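Farzana Seneviratne
October 2019

Thread on sorting mixed household bins. I have been doing storage clear-outs for long enough to have opinions on bin size, and I keep getting the same three questions, so I am putting the answers in one place.

First, the bin. Gray, rectangular, straight walls as near to vertical as you can get. Tapered bins nest well when empty and waste floor area when full. I measure at the bottom, never at the rim. A tapered bin can lose 2 inches per side between the rim and the floor.

Color matters more than people expect. Mid-gray shows both white and black items. A black bin hides every cable and comb you own. A clear bin is fine on a shelf and annoying on a table, where you see the table through it.

Second, depth. For mixed items I stop at 8 inches. Any deeper and you are working by feel at the bottom. The Wesov bins I used until September were deeper than that and I kept missing things in the corners.

Third, how full. One layer. If an item rests on another item, that is two layers and you should take one out. This sounds wasteful of space. It is. A sorting bin is for sorting and a storage bin is for storage, and most of the trouble I see comes from asking one bin to do both.

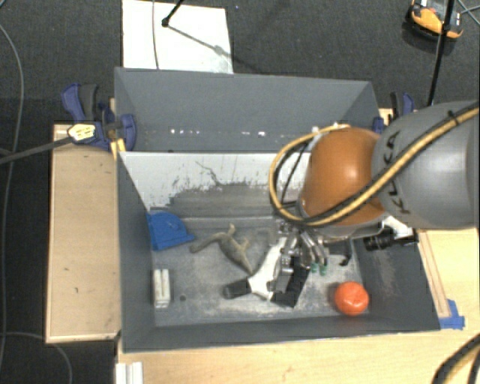

Long thin things go in on the diagonal. If you lay them parallel to a wall they slide against it and you have to pry them out with a fingernail. Tools with a wide end go in with the wide end flat on the floor of the bin.

Flat things with an edge, dustpans being the worst, will always end up against a wall. Accept this and give them a corner. Pick them up by the rim.

Soft toys and odd-shaped toys: anything with legs or a tail hooks onto its neighbors. Put them in last, take them out first. Do not bother arranging the limbs.

Someone asked about categories. I do not sort by room. I sort by how the thing is picked up: handle, edge, body. Rooms come afterward, at the shelf. It saves a pass.

The surface under the bin should be level and wider than the bin. If you push two tables together, check the heights with a straightedge. A small step at the joint is enough to make the bin rock, and you will notice it by the 20th item.

Carpet on the floor is useful. Dropped items stay where they land. Dark carpet is less useful if what you dropped is a black screw.

Labels: one per bin, short side, upper left. I use Haminari tape, matte. The glossy version reads badly under overhead light. Write the date the bin was last emptied. The contents will change and the list will be wrong within a week.

Limit for one session is 50 items. Past that I start making lazy calls and everything goes into "misc." If you have more than one misc bin, you have not finished sorting.

Reply to a DM: yes, the Guerra bins are the same footprint as the Zindora ones. The lids do not interchange. I tried.

Next thread will be lids.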